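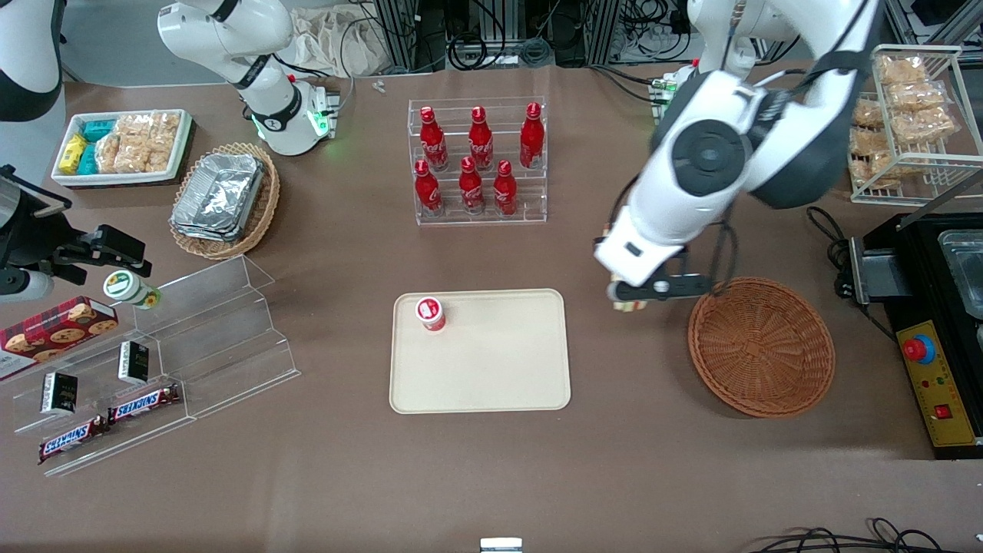 Consuelo Ochoa has opinions about tiered acrylic. She has had them for seven years, which is how long she has been stocking the snack table on the ground floor of Skustmont, and she begins sharing them before I've found somewhere to put my coat.

"People think you put the snacks out and walk away," she says. "Those people have never watched what happens to a cookie box that's lying flat. It could be there till spring."

So the cookies lean. The red plaid box goes at the end of the stand, propped up where it can be noticed from the elevator, and the Snickers get the long ledges because, in Ochoa's view, a candy bar wants to be seen from the side. I ask whether she has any evidence for this. She looks at me the way my dentist does.

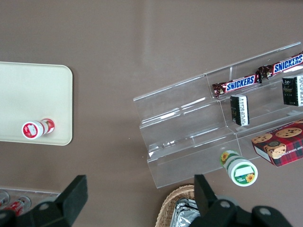 **Darcy Halliday**
*Features writer, the Salinas Street Letter*

Ochoa orders for a building of 300 people, and by her reckoning there are up to 1,000 theories among them about what she should be ordering. There was a faction for dried fruit. There was a man on the fourth floor who wanted everything moved to drawers, "so we wouldn't be tempted," and who was later found to be the building's leading consumer of chocolate.

The Coke, at least, is settled. It stands in a clear rack, two tiers, labels forward. She turns the labels herself on Monday mornings and will turn them again if she happens to pass.

"My daughter says it's a condition," she says. "I say, look at the rack. Is it a nice rack or isn't it?"

It is a nice rack. I said so then and I stand by it.

The rice crackers are a more delicate subject. They fill most of a white tray, and they sell, but they don't stack. Ochoa has tried them upright, in rows, and in something she calls a fan, a period she doesn't enjoy discussing. They now lie in their tray however they please – her one concession to disorder. The foil containers live next door in an oval basket, stacked, and there will be no experiments with those.

I wonder out loud about the beige tray in the middle of the table, the one with a single small red and white bottle on it and plenty of space for more.

"That's for deciding," she says.

Deciding what?

"Where things go. You put a thing on the tray and you look at it. If you still don't know, you have a coffee and look at it again." She had been looking at that bottle, off and on, since breakfast. Her colleague Crisóforo Ventura, who handles the deliveries and was trying to eat a sandwich nearby, suggested it could go on the stand with the little black boxes. Ochoa told him that the little black boxes had only just gotten comfortable.

Then there are the round baskets, a sore point between them. Ventura believes that a basket on a table should have something in it. Ochoa believes that a basket needs to wait for the right thing, and that filling one with whatever's handy is how you end up with a basket of ketchup packets. She has worked in such places. She won't name them, though she did name one of them, twice.

"A good woven bottom, with the pattern going out like a sun," she says, drawing it in the air for me. "Why would I be in a hurry to cover that up?" 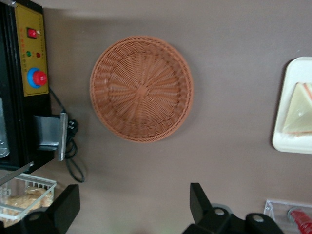

## On bread, and other people's ideas

The bread was Ventura's idea, and he'd like that written down. It sits in a clear tray with slatted sides, a golden heap of it, and Ochoa concedes that it looks cheerful. What she can't forgive is the crumbs.

"Candy has a wrapper," she says. "Bread just goes wherever it wants."

They have reached terms. The bread stays over by the machine with the yellow panel, and Ventura wipes down that end at 4 o'clock. Ochoa inspects it shortly afterward.

I asked what she would change if she were given a bigger table. She thought about it for longer than I expected, straightened a Coke, and said she'd like a third tier.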